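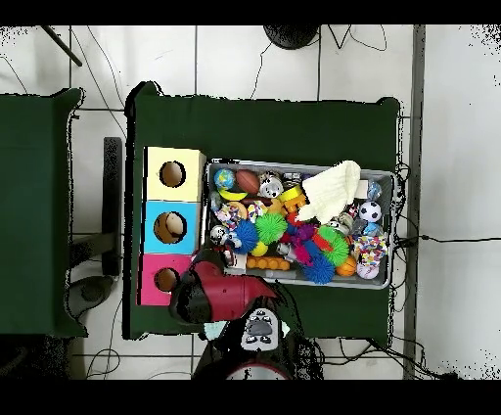

Yellow, blue and pink boxes beside the big gray toy bin on the green-covered table.

The toy sort at the Meltulby play center got going on 2nd March, and I dropped in to see how you even begin with a bin that full! The one I stood over had a little globe ball, a toy football, a banana, a soccer ball and a cream knitted glove flopped right across the top (I own a pair a lot like it, so I checked my pockets).

The plan is simple enough. Toys get pulled out, looked over and sorted, and whatever is still good goes to the family room at Clavgate, which opens again in September after its new floor. The center wants 200 toys ready by then, and there are 12 bins to get through.

I stayed longer than I meant to – sorting is weirdly fun once you start arguing over what counts as a ball. If you've got toys to pass on, the front desk on Ollent Street takes them until 7 every evening. Bag up the small stuff, please.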